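Limescale on an old basin: vinegar, citric acid or leave it alone?
Posted in: House & Repairs > Bathrooms

stalbridge_lodger
We rent the ground floor of a house built in 1916, and the water here comes out of the tap as a sort of thin soup of chalk. There's a crust at the base of the faucet that I'm fairly sure predates me. My landlord's advice was "wipe it more." I've wiped it more. What do people use that won't wreck the finish?

dostthorpe_dan
White vinegar, paper towel, wrap it around the base, leave it an hour, go read a book. I've been doing it for years and I still have a faucet.

Kettlewitch
You have a faucet with no shine left on it, Dan. I've seen your photos. Citric acid is the same idea without your bathroom smelling like a fish supper. One spoonful in a mug of warm water, keep it moving, rinse after ten minutes.

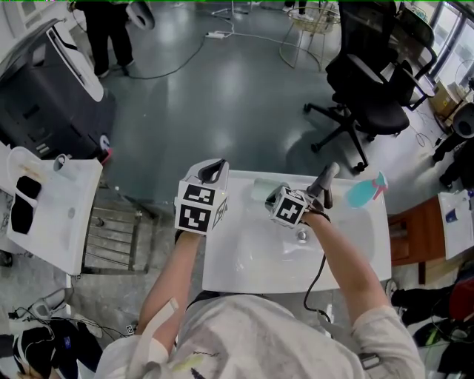 Can I use citric acid on a basin with old enamel?
Only for a few minutes at a time, and try it first on a patch you can't see, as acid dulls enamel long before it looks like it's doing anything.

dostthorpe_dan
An hour never hurt mine.

Kettlewitch
Yours is glazed ceramic. Enamel over iron is a different animal. Ask me how I know (I don't want to talk about the bathtub).

stalbridge_lodger
How do I tell which one I've got?

Konrad Krajewska
Magnet underneath. If it sticks, it's iron or steel with enamel on it, so stay gentle. If it falls on your foot, it's ceramic and you can be a bit braver. I did a whole house this way in November and the magnet was the best tool I bought.

Then, for the crust itself, I soften it and go in with a wooden stick. Plastic scraper if you're impatient. Never metal – I have a gray streak in the downstairs basin that I look at every morning while brushing my teeth, and it looks back.
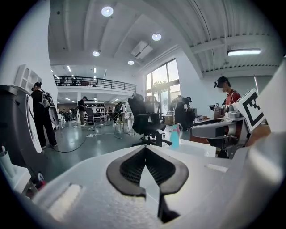

The other thing is the aerator, the little mesh piece at the end of the faucet. Unscrew it and drop it in a cup of vinegar overnight. Half the people complaining about weak pressure have a plug of chalk in there. Mine came out looking like a tooth.

Szymon Wilczyńska
Or get a softener and stop living like this. We put in a Tornar and I haven't scrubbed anything since.

Kettlewitch
What did that set you back?

Szymon Wilczyńska
458, plus fitting, plus salt.

dostthorpe_dan
Vinegar is cheaper. Just saying.

stalbridge_lodger
I rent, so the softener is out. Magnet stuck, so it's enamel. Seven minutes with the citric acid and the top layer came off with a stick. There's a second layer.

Konrad Krajewska
There's always a second layer. Rinse, dry it properly, do it again tomorrow. Don't get greedy.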